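teleop-users mailing list
Subject: Re: Re: wrist view while driving - how much do you actually look at it?

Replying to my own message, as I was rightly told off for leaving half of it out.

I wrote:

> We have been showing the arm its job by remote control since July, and
> I've come to think that my driving is the weakest part in the system.
> In the wrist view the fingers always look nearer to things than they
> are. I slow down, creep in, stop, think about lunch, creep in again.
> Then I play the episode back and the arm has faithfully learnt to
> think about lunch.
>
> Does anyone drive from the wrist view alone? Or do you all cheat
> and look across the room?

To fill in the missing half: we are the small group at Endstead, one arm, parallel gripper, two people sharing the driving. The wrist view is what the policy gets, so in theory it's what the driver should get. At the start of a run, fingers open and nothing held yet, I see this much:
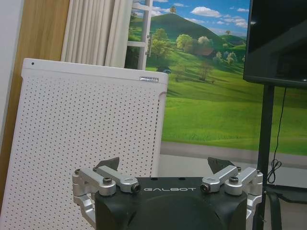 Plodwood wrote back within the hour that everyone cheats, that the only sin is cheating in a way the policy can't, and that if a driver uses his own eyes to find the object then the recording is full of clever moves made for no visible reason. Plodwood also asked whether we throw away the episodes with dithering in them or trim them.

Fair questions, both. We trim. We had 1,067 episodes on the disk before anyone thought to look at the pauses, and I sat down with a pot of tea and a sense of duty and got through 400 of them. Mine were easy to spot. My colleague drives like someone late for a train and hardly stops at all, though she does turn the wrist a good deal further than she needs to, and the arm has picked that up as well. It now makes a sort of flourish before it goes anywhere. Visitors think it's deliberate and we have stopped correcting them.

The turning matters more than I expected. A few degrees of wrist and the view is a different place altogether, all stand legs and skirting board, and you have to remember which way is up while your hand is telling you something else.

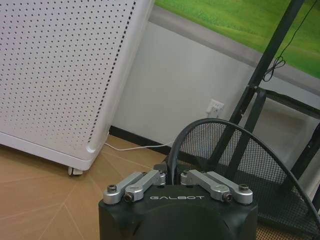
What helped was a house rule, borrowed from the Sutherland notes that went round this list a while back: the driver calls out "looking" before glancing up at the room, and whoever is sitting by the keyboard drops a marker. It feels silly for the first morning. After that you get embarrassed at how often you say it and start to make do with the wrist view, purely out of pride. My markers went down to 4 per session, and I would like that noted somewhere.

We also tried leading the arm by hand instead, on the grounds that I can at least find my own hand. It's lovely for the rough path and poor for the last bit, because your arm ends up in front of the wrist camera and the policy learns that success is always preceded by a cardigan. The Motgate people get round this by leading by hand to a point short of the object, then letting go and finishing by remote. I haven't managed the changeover without a jerk. If anyone has a tidy way of handing over between the two, please send it, code or plain words.

On depth, the one cue I trust is the pair of fingertips. I pick something behind the gap, an upright edge if there's one going, and watch how it slides between them as I move. If it slides fast I'm close to it, if it hardly stirs I've a way to go. That beats staring at the thing you want, which only ever seems to get bigger all at once.

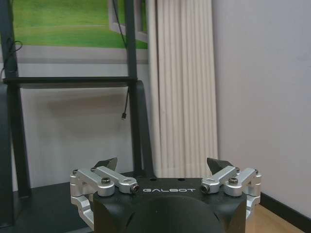

It does mean a bare wall is no use to you whatever, and a cluttered corner is worth having. Our corner has never been tidied and I now have a technical argument for leaving it alone.

Two things I'd still like to hear about:

1. Does anyone slow the arm down for the driver and then speed the recording back up for training? We tried it at 2 times and the gripper closing looked like a mousetrap.

2. Do you mix drivers in one training set or keep them apart? Ours are mixed, so the arm creeps like me and twirls like her, sometimes in the same run.

I can post the marker script if it's wanted. It's short and the comments are rude, so give me a day to clean it up.

Cheers from Endstead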